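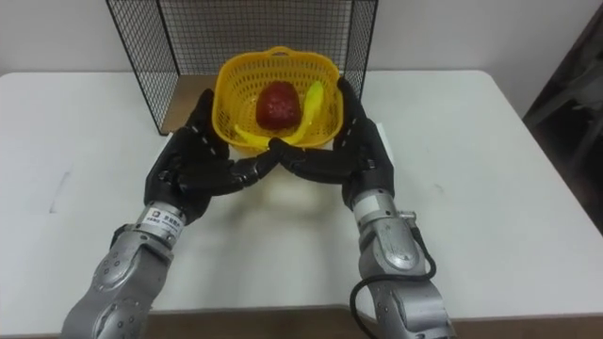

Figure 6. Yellow basket with play fruit, on a white table.

Section 6. Setting Up the Fruit Basket Station

6.1 General

The fruit basket station forms part of the Zirkevley play kitchen program and is intended for children in the preschool and kindergarten rooms. It is set up by one adult before the session begins and is returned to storage by the same adult when the session ends. Staff who have not previously set up a station should read Section 2 of this manual first.

6.2 Items Required

One perforated plastic basket with handle
One toy strawberry
One toy banana
One table, wiped and dry, with a light-colored top
One storage bin, marked with the room name
One station card (card 18)

Rooms that hold the extended set may have further pieces of play fruit. These are to remain in the storage bin until step 7 of the procedure below.

CAUTION: Play fruit must not be mixed with real food. Stations are not to be set up on a table where snacks or meals are being served.

6.3 Procedure

1. Place the table so that children can reach it from at least two sides. Leave a clear walkway behind each place.

2. Inspect the basket before use. Run a finger along the rim, the handle and the openings in the walls. A basket with a split, a sharp edge or a loose handle must be withdrawn and entered in the equipment log.

3. Inspect each piece of play fruit. Pieces that are cracked, or from which any part can be pulled away, are to be discarded.

4. Set the basket near the middle of the table, with the handle at the back as seen from the children's side.

5. Place the strawberry in the basket first, near the center.

6. Place the banana beside the strawberry, following the curve of the basket wall. One end may rest upward against the side. The banana should not be forced under the handle or pressed down on other pieces.

7. Once the children are familiar with the two pieces, further fruit may be added from the extended set. The contents should stay below the rim on all sides.

8. Stand the station card at the back of the table, facing the children.

Note: A full arrangement is not required. With younger groups, the strawberry and banana alone are sufficient for naming, color matching and taking turns.

6.4 Carrying the Basket

Children should be shown how to carry the basket with both hands, one on each side, and to keep it level. The handle may be used for short distances when the basket holds only light pieces. Baskets are not to be worn on the arm or head, and are not to be used as a step.

6.5 Cleaning and Storage

Wash the basket and fruit in warm water with mild dish soap at the end of each week - more often if pieces have been in a child's mouth. Rinse well. Use a soft brush on the openings in the basket walls, where residue tends to collect. Allow all items to air dry fully before they are returned to the bin.

CAUTION: Do not place play fruit in a dishwasher or on a heater. The surface may soften or lose its shape.

Replacement pieces may be requested from the Histotcombe supply office on form 109. Requests should state the room name and the item needed, and should be addressed to Soudabeh Kordestani.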